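Deux bras, quatre pinces et un tas de petits cubes : l'album photo

2020-03-11
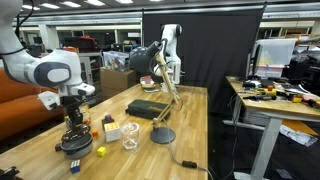

Le poste d'essai. Le bras de devant, pince vers le bas, au-dessus du socle rond. Le second attend derrière la lampe.

Bon, je vous avais promis des images de notre comparatif de pinces, alors voilà ! On a passé la matinée à Skoldale avec Sharada Menon (au clavier) et Saadet Başaran (au tournevis, et très souvent à quatre pattes sous la table). Une seule photo en ligne pour l'instant, je complète l'album dès que j'ai trié le reste. En attendant, je vous laisse les notes qui vont avec.

Les cubes
Rouge, orange, jaune, violet : les petits unis, c'est l'échauffement. Le violet posé sur le gros puzzle blanc, c'est déjà plus vicieux, il faut le prendre sans bousculer celui du dessous. La Fang s'en sort très bien, la Flovance serre un poil trop fort à mon goût.

Le verre
Ma bête noire ! Transparent, donc la caméra de profondeur voit n'importe quoi à cet endroit. On a fini par donner la position à la main, et là, 38 prises réussies sur 80 avec la Flovance. Pas glorieux, mais je m'attendais à pire.

La trousse verte
Souple, avec une fermeture éclair, et jamais deux fois la même forme une fois reposée. Saadet voulait la retirer de la liste, j'ai insisté pour la garder (pardon Saadet).

La lampe
Elle est restée sur la table pendant les essais et on a beaucoup joué avec l'inclinaison de la tête. Selon l'angle, les reflets sur le verre changent complètement et la détection aussi. Je note pour décembre : refaire toute la série avec un éclairage fixe, et marquer la place du pied au ruban adhésif.

Côté contrôleur, on tourne toujours sur le Zenditz. Sharada a repris les réglages d'effort entre deux séries et les fermetures sont nettement plus douces, surtout sur les petits objets. Elle m'a promis ses courbes, je les mettrai à la suite, avec les temps de cycle pour ceux qui me les ont demandés.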